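Cevow Teach Kit
Hand guiding and remote control in one box

Home / Equipment / Teaching / Cevow Teach Kit
Item no. 2156
In stock, ships from our own shelves

I've been selling and setting up teaching gear for robot arms for a good while now, and the Cevow is the kit I end up recommending most (and the one I reach for myself!). You show the arm a task, it records what you did, and you get a clean recording you can train on or just play back. There are two ways to do the showing, and you can swap between them whenever you like.

Hand guiding

Press the button on the Statby handle, the arm goes light, and you walk it through the job. I like this for anything slow and close to the table, like lowering a block over a basket rim. Keep your elbow out of the camera views if you can. I still forget.

Remote control

Plug in the Jisasier controller, sit down, and drive the arm from your chair. It takes a bit longer to get the feel of it, so give yourself 60 minutes of messing around before you record anything you plan to keep. The big plus is that your hands never show up in the recording, and you're looking at the same views the model will get later on.

What's in the box

Statby handle with button
Jisasier controller and desk stand
So recorder software, one license
10 foot cable, plus two short ones
Printed quick start (please read page one, it covers the stop button)

Which task to start with

Baskets and a block. Put a white cloth on the table, set out two baskets, and teach the arm to move the block from one to the other. It sounds dull but you'll learn a lot about your own habits, and the cloth makes a red block really easy to pick out. My own first set was 300 demonstrations and I'd throw out half of the early ones today, I was rushing the grasp.

Baskets, cloth and grippers at the table:

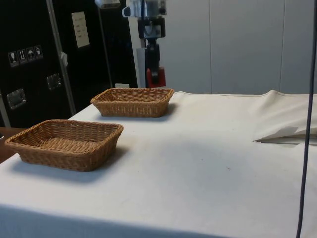
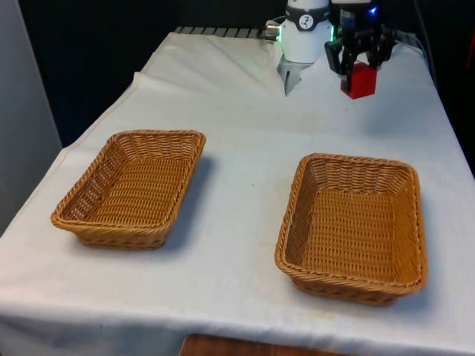
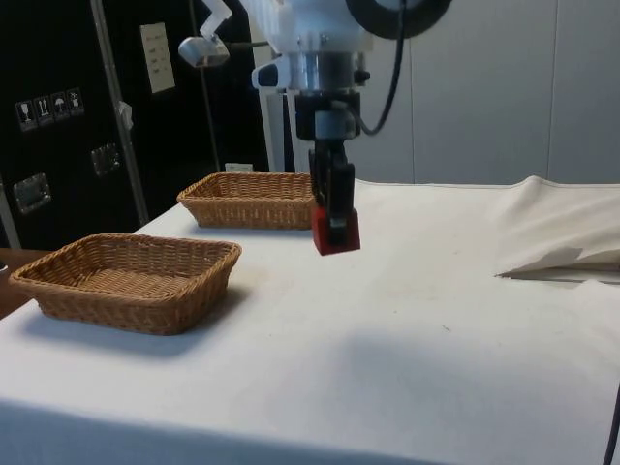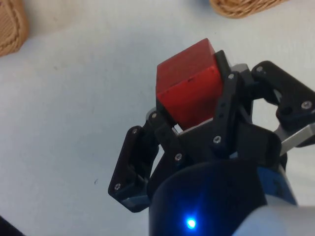 Will it work with my arm?

Probably! The handle clamps on above the gripper, so what you have on the end matters less than you'd think, two fingers or three. Send me the model of your arm and a photo of the wrist before you order and I'll check the clamp size for you. If you already own a Jisasier controller, ask for the kit without one and I'll take it off the price.

Returns are fine within 60 days as long as the software license hasn't been activated.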